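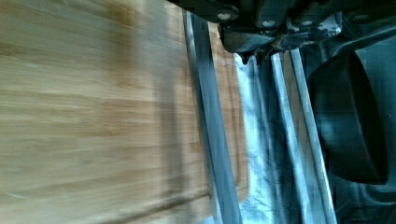

A large wooden board, with the groove running along its edge.

About Jurkard

We make chopping boards, and we look after chopping boards other people have made. The second half of the business was an accident and now takes up most of the week.

Jurkard began in July, in a unit behind the Nwosu bakery, with one bench, one borrowed plane and a firm belief that customers would want boards shaped like leaves. They did not. We still have the leaves. They make decent doorstops and we will post you one if you cover the stamps.

What people wanted was a plain rectangle, big enough to carve on, with a groove to catch the juice before it reaches the tablecloth. We now make seven sizes of it. The largest is called the Plamorus and measures 800 mm along the long side, so please measure your worktop before ordering. Then measure your sink. A good many Plamorus owners did the first and skipped the second, and wash theirs in the bath.

The groove gets more argument than anything else we do. Too shallow and it's decoration. Too deep and you spend Boxing Day digging gravy out of it with a cocktail stick. Ours has rounded corners so that a cloth will go round in one pass, and we changed the depth twice before we stopped getting letters.

The Jeralix service is for boards that have had a hard life. Send us yours, whoever made it, and we'll sand it, oil it and send it back inside 37 days. Our ledger shows 797 boards through the door so far. One had been used as a sledge. We don't do dishwasher damage, although we will listen to you describe it.

We don't sell knives, aprons or gift hampers. We do sell oil, in one size of tin, and it goes further than you think.

The workshop is open to callers most mornings. Ring the bell hard, the sander is loud. Parking is shared with the bakery and they are strict about it before nine.

Last posting date for Christmas orders is December 21, 2020. Boards collected in person can be left as late as you dare.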